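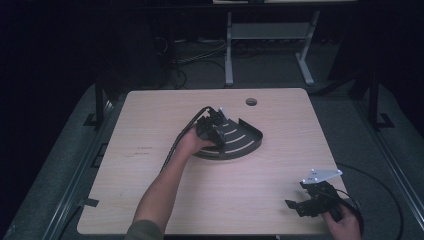 Tips > Music Room > Records and Discs

I've got 3,327 tracks ripped from my game soundtrack CDs, and the discs still live on a shelf in my den, so let me share how I keep them playable! First thing, clear yourself a decent flat surface. A light wood-grain tabletop like mine is nice because a dark speck of grit stands out against it, and if yours has a few scuffs and pen or scratch marks too, who cares, just lay a clean towel over them before a disc goes down. Then wipe from the center hole straight out to the rim with a soft cloth. Never in circles! A circular scratch runs along the data and the player has a much harder time with it.

For sticky fingerprints I use lukewarm water and one tiny drop of dish soap, rinse, shake, pat dry. My friend Analyn swears by glasses cleaner, but I'd skip anything with ammonia.

Those big multi-disc sets in cardboard sleeves (gorgeous, I know) are the worst for scuffing. I slide each disc into a soft inner sleeve first, then into the cardboard. A pack of 40 lasted me all winter.

Cracked jewel case? Swap the whole case and move the booklet over. Slide it out flat, with both thumbs, under those little tabs. I tore my favorite one in January by yanking it, and I'm still mad.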